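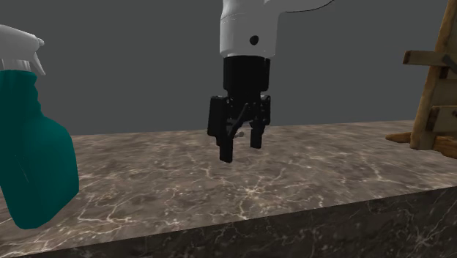 Gemma Garside would have left the weekly finger check alone. The old routine took her two minutes, she told the meeting, and it had never let a bad gripper through to the night shift. She has since agreed to try the longer one until December, and the maintenance sheet at the Sullesia test kitchen has been rewritten to match.

The change concerns Vlad, the arm that practises clearing and wiping worktops. The kitchen keeps a simulated copy of the cell as well as the real one, and each new setting is run on the copy first. The rendered counter is marble, with a spray bottle at one side and a wooden stand at the other, and the arm works between them with its fingers pointing down.

Trouble began when the real gripper started touching the stone before the program expected it to. The fault log had 67 entries by the time the cell was stopped. Most were light contacts that tripped the force limit and left the arm waiting for someone to press reset. Two fingertip pads had to be replaced.

Brândușa Husar, who looks after the cell for the maintenance firm Tuson, traced the fault to the tool length. A new set of fingers had been fitted and the figure in the controller had not been altered. The difference was 5 millimetres. The simulated copy still carried the old fingers too, so its runs had passed without a warning.

"The copy and the arm were both wrong by the same amount, so they agreed with each other," she said. "I was looking at the wrist bolts for most of a morning before I thought to measure the fingers."

Under the new routine, the arm is parked above a clear patch of counter with the gripper partly open. Power to the fingers is then isolated, the pads are wiped and the linkage pins are checked for play. A gauge block goes under the longer finger and the reading is written on the sheet. If it differs from the figure in the controller, both the controller and the simulated copy are corrected before anything else is run.

The wrist bolts are still checked with a torque wrench, but monthly. Garside had asked for that to be kept — she found one slack last winter.

The cell went back into use after 514 trial approaches on the corrected copy and a shorter set on the real counter. No early contacts were logged in either. Spare pads are now kept in the drawer under the controller, and the sheet hangs on the door of the cell.

Related items
Plukari to supply gauge blocks for Sullesia cells
Tuson takes on second maintenance contract
Night shift hours at the test kitchen to change
Force limits: what the reset light means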